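Stop Throwing Away the Bad Folds

By Finlay Shearer
August 14, 2019

The argument over what counts as a good example has been going on in our shop since spring, and I have been on the losing side for most of it. I am writing this down so I can stop having it in the hallway.

We teach a pair of robot arms to handle laundry. A person drives the arms through a task, the motions and the camera views get saved, and a learning system is trained on the result. Each saved run is an episode. Mirkness, our client for this round, asked for 300 episodes of cloth folding, and the agreement says each one has to be "clean." It never says what clean means. That one word has cost us more work than anything else in the document.

The reading most people settle on is that a clean episode is one where nothing goes wrong. The operator picks up the cloth, folds it in half, folds it again, squares it off and puts it away. If a corner slips, the episode gets deleted and the operator starts over. I think this is a mistake, and I think it is a common one.

What gets thrown out

In the first batch we deleted 70 episodes. I went back through the notes on them, because the operators write a line or two after each run. Very few were real failures, the kind where an arm faults or a camera drops out. Most of them said things like "left corner slid, regrabbed" or "had to flatten again before second fold." The cloth ended up folded in nearly all of them. We deleted them for being ugly.

Look at what that does to the set. A system trained on it sees corners being picked up and never sees one being picked up for the second time. Then it gets put on a table and it drops a corner, as it will, and it has no idea what a person does next. It hovers. It folds the air next to the cloth. I have watched this happen with a system trained on a very tidy collection, and the people who had built that collection were proud of it, with good reason as far as the workmanship went.

Cloth is a bad material for tidy habits anyway. A box is the same box every time you look at it. A hand towel has more ways to lie on a table than anyone could list, and most of them are not flat. If you only begin from a towel laid out square, you have covered the one starting position that real laundry almost never gives you.

So the middle of the job, when the cloth is a heap and the grippers are working at either end of it, is the part I would pay for. The folded stack can be had from anybody.
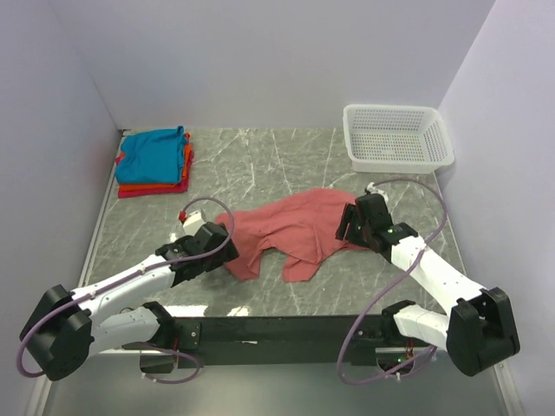 The case against me

Apinya Inthanon runs our operators, and she disagrees with about half of what I have written so far. She has driven the arms far more than I have. Her view deserves a fair hearing.

Her first point is that recoveries are not all the same. A good operator who loses a corner opens the gripper, backs off, looks, and goes in again from a better angle. A tired operator jabs at it. Both runs end with a folded cloth, and both would survive under my rule. If you keep the jabbing, you teach jabbing. She is right about this, and I do not have a clever answer. Somebody has to watch the runs and decide.

Her second point is about what the rule does to people. When operators know that a slip means deletion, they are careful. When they know a slip will be kept, some of them stop caring about slips. We tried a week with nothing deleted and the work did get sloppier. Folds that used to line up were off by the width of a finger. I put some of that down to the week itself, which was hot and had a late start every day, but not all of it.

Her third point is that the client asked for clean. I can have all the opinions I like about what would help their system. They are the ones training it, and it is their money.

I take the first two seriously. The third I would answer by picking up the phone. When we did call Mirkness, the engineer on the other end had not written the word and did not know who had. She asked what we thought it should mean. That was the most useful 20 minutes of the project, and we could have had them before the first batch.

Starting positions

There is a related habit I would like to see go, and it has to do with resets. Between episodes somebody has to put the table back to its starting state. People are neat by nature when they are being recorded, or at least they become neat. The cloth goes down in the middle, more or less open, the same way up. By the end of a shift an operator can reset in a few seconds without looking, and by then every episode starts the same.

We wrote 33 starting positions on cards and had operators draw one before each run. It helped for a while. Then they got to know the cards, and "dropped from shoulder height, leave as is" turned into a very particular kind of drop that always landed well. Now we have one person reset and a different person drive. The person resetting has no reason to be kind. This costs us extra hours and I would not go back.

Ekström, who did a round of towel work before us and shared their notes, made the same change for a different reason. Their operators were getting sore from leaning over the table all day and swapping jobs gave them a break. I would have taken the idea sooner if I had been thinking about people's backs.

What I would write instead

If I were drafting the agreement for the next round, the word clean would not be in it. I would ask for 3 labels. An episode is smooth, or it has a recovery in it, or it is a failure. All of them get kept. The smooth ones and the recoveries count toward the total, and the failures go in a separate folder for anyone who wants them. The operator picks the label right after the run, and a second person checks a share of them, with special attention to the recoveries, to sort the looking from the jabbing.

That last step is where the money goes. Flikirico quoted us for doing the checking by outside reviewers, and the price was fair, but the reviewers had never driven the arms and could not tell a deliberate pause from a stall. Nosier offered software that would do it automatically from the gripper readings. It flagged every regrab as an error, so we were right back where we started, only faster. For now the checking is done by operators, on the clock, away from the table. Apinya set up the rotation.

She still thinks I would keep too much. Out of the last batch she wanted several runs gone that I wanted in, and we settled it by watching them together, which took a whole afternoon. On most of them she changed my mind. There was one where the operator lost the same corner over and over, finally let go of everything, smoothed the cloth out with the side of the gripper and started fresh. She had it marked for deletion because of the length. I asked her to leave it in, and she did.

The next round begins in September. The agreement has not been signed yet, and as of this morning the draft still says clean.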